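Student Project Report: Rules for Shared Desk Work in the Luninari Project
Erasto Nzioka and Annick Moulin
July 2025

3. Working rules at the desk

Our supervisor, Annelies Rainer, asked us to write down the rules which we follow when we record hand tasks for the robot. Before this, every student had a personal way of working, and the results were difficult to compare. We now have 6 rules on one page, and the page is taped to the door.

The first rule concerns the hands. The person must use both hands in a natural way and keep them over the desk, so that the fingers are not hidden by the arm. For small objects, such as a bottle with a cap and a nozzle, this is harder than we expected. The fingertips come very close together and easily cover the part which is important.
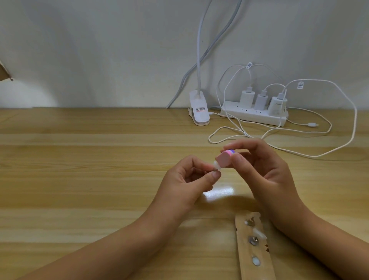 The second rule is about cables. Chargers and power strips should stay at the back, near the wall, and the cables should be bundled. We do not yet follow this well. Gun-woo Byun checked 400 recordings in December and wrote "loose cables" more often than any other remark.

The third rule is about light. A lamp must not make a bright spot on the desk under the hands - the software Kilik then loses the edge of small parts.

Rules four and five treat naming and storage. Each recording gets one verb and one object, for example "open bottle", and no personal names are allowed in the file.

The last rule is that anyone can stop a recording without giving a reason. Funmilayo Ibrahim proposed it, and we would keep it even if all others were changed. The full text of the rules is in Appendix 5.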